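Renting a Hand: An Afternoon With the Makers of the Wellik Kit

The founder of Larance would like it known that the Wellik is not a toy, and has said so twice before the coffee arrives. The Wellik is a hand-held gripper with a camera on it. You squeeze, the jaws close, and whatever you pick up becomes a lesson for a robot that hasn't been bought yet. Larance rents them out in pairs, for 300 dollars a month, to labs and small companies that need demonstrations of ordinary chores and don't want to park a robot arm in somebody's kitchen to get them.

"People hear 'robot training' and picture a clean room," she says. "Then the case shows up and I tell them to go pack a box."

The case weighs 18 pounds, most of it foam. My own trial of the kit lasted one evening, during which I moved a sock from one end of a sofa to the other and felt strangely proud. She asks how long it took. I tell her. She writes it down.

Her last job was at Rokero, a warehouse outfit where the arms were bolted to the floor and lifted the same carton all day. She doesn't miss it. "That carton never surprised me," she says. "A bag surprises you every time. Plastic slides, it folds, it sticks to the finger. A stuffed animal is worse, you squeeze it and it turns into a different shape."

So are soft things the hard part?

"Soft things, shiny things, see-through things. So, the contents of any house."

New customers get a starter list of 207 tasks, which I had taken for marketing until I read it. It includes closing a zipper, standing a book upright and putting a bun into a box without flattening the bun. The list came out of a pilot called Zinchenko, run in borrowed homes with the owners' own belongings. She considered buying a matching set of props and decided against it. "Everyone's demo has the same three wooden blocks," she says. "I've never met a person who needed help with their blocks."

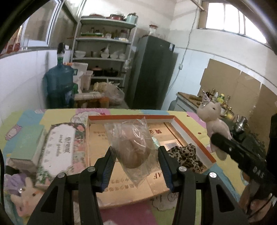
Page last changed: August, 4:10 p.m.

Packing is the task she brings up most. One gripper holds the bread roll in its plastic bag over an open cardboard box, and another has a small plush bear in a glittery party hat. It looks like the world's most careful birthday. I ask whether the hat makes it harder.

"You tell me where you'd grab it," she says.

I say the middle. She nods in a way that suggests the middle is what everyone says.

There are complaints, and she gets to them before I do. The grip tires your forearm after a long session. The manual is 8 pages and should be longer. The battery light is green when it's full and a slightly different green when it isn't, a decision she blames on herself. A fix is on the way, along with a strap for smaller hands.

Would she use one at home?

"I tried it on the dishwasher," she says. "My family asked me to stop. I was blocking the sink."

Rentals run month to month, and the deposit comes back when the case does. She'd like the foam back too.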